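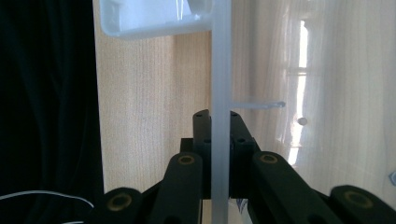 Penry Community Workshop: Sorting and Mending Group

Hello all! I promised in April that I'd write something about the great tray sort-out, and then the summer got in the way, so you're getting it now with apologies. If you've been past our end of the hall lately you'll know we have been putting the small-parts trays back in order, and I have to say I've rather enjoyed it.

It all started with the old Tomard drawers, which came to us full of other people's odds and ends (curtain hooks, fuse wire, a great many rubber feet for things we don't own). We tipped the lot out and began again. The white see-through plastic trays have been the best find by far. They've got a raised rim, so things don't skate off the edge when you slide one across the table, and a bit of light comes through them, which helps my eyes no end when I'm hunting for a pin or a tiny spring.

I do like working on the pale wood table too. Dark screws show up on it beautifully. Clear bits are another matter! Anything glossy and transparent just lets the grain show through and you can pat about for ages before your hand finds it. My tip is to get your head down low and look for the shine, because a good bright streak of light will give it away every time.

A few things we've settled on, after much discussion and a lot of tea. One kind of part to a tray, please, even if it looks lonely in there. Labels go on the rim and not underneath. Long plastic pieces stay out of the trays altogether and go in the Korico tub by the window, and if you aren't sure what something came off, pop it in the mystery jar and one of us will have a think. The mystery jar is getting full, by the way, so do come and have a rummage. I'm fairly sure part of my own hairdryer is in there.

We could still do with more trays of the shallow sort. Another 20 would see us through to Christmas, so if you're clearing out a garage or a sewing room, keep us in mind. Lids are welcome but not needed.

Next month I'm hoping to start on the button tins, and I've already been warned off mixing the shirt buttons with the coat ones. Bring your glasses, and a cushion if you're stopping long, as those stools are no kinder than they were.

Penry Community Workshop newsletter | August 12, 2019 | Contact us | Back to top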